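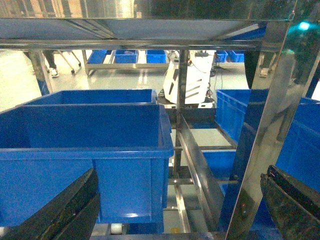
Support replied in April that a bin pick which fails only on the upper shelf is nearly always a frame problem, and asked us to send the arm log before we changed any more settings. So I am writing the full ticket now, with everything we tried.

Print this page | E-mail this ticket

Ticket: Gripper closes too early on blue bins
Team: Brelden student robotics club
Kit: Folum arm controller with two-finger gripper
Status: Open

Search tickets... Go Advanced

Problem

We are preparing for the Clustton shelf challenge. The robot must take a blue bin from a steel rack, pull it out and put it on a cart. On the lower level of the rack it works well. On the upper level the gripper closes before the fingers have passed over the rim of the bin. Then the arm goes back with nothing, and the program reports "grasp OK", so the next step starts also without a bin.

What we tried

1. Restarted the controller and did the homing again. No change.

2. Changed the finger pads. The old ones were quite worn, and we thought they were slipping. The new pads hold better on the lower shelf, but on the upper shelf it was the same fault. We have put the old pads back to save the new ones for the competition.

3. Made the approach slower, to 30 per cent of the normal speed. The fingers still closed too early, only it was easier to see. They stop 2 centimetres before the rim every time. This made us think it is an offset and not a random error.

4. Covered the steel upright nearest to the bin with matt grey tape, in case the distance reading was disturbed by reflections. The reading became more quiet but the stop position did not move. We removed the tape after the test, as the rules do not permit any change to the rack.

After this we sent the log, as support asked.

Second reply from support

The log shows a wait time of 400 milliseconds between "arrived" and "close", this is the default and it is fine. But the upper shelf positions are saved in the tool frame of the Nikolovski gripper, the short one, and the lower shelf positions are saved in the frame of the gripper you have now. Please check who taught the upper positions and when.

Our answer

Yes, this is correct. The upper shelf was taught last term, before we changed the gripper. The lower shelf was taught again afterwards by another group in the class, and they did not know there was a second file. I am sorry that we did not write this in the first message. We believed that both shelves were in one file.

We have now taught the upper positions again with the correct tool frame. On the first run the fingers passed over the rim and the bin came out. On the second run also. On the third the bin touched the upright on the way out and turned a little, but the gripper did not lose it. I think our pulling path is too close to the post there and we will correct it ourselves.

Still open

The "grasp OK" message when the gripper is empty. Could you please tell us which value the program is reading for this? If it reads only the finger position, we would like to use the motor current also, but we do not find it in the list of signals in the manual. Our software version is the one that came with the kit, we have not updated it.

Please leave the ticket open until we have this answer.

Print this page | E-mail this ticket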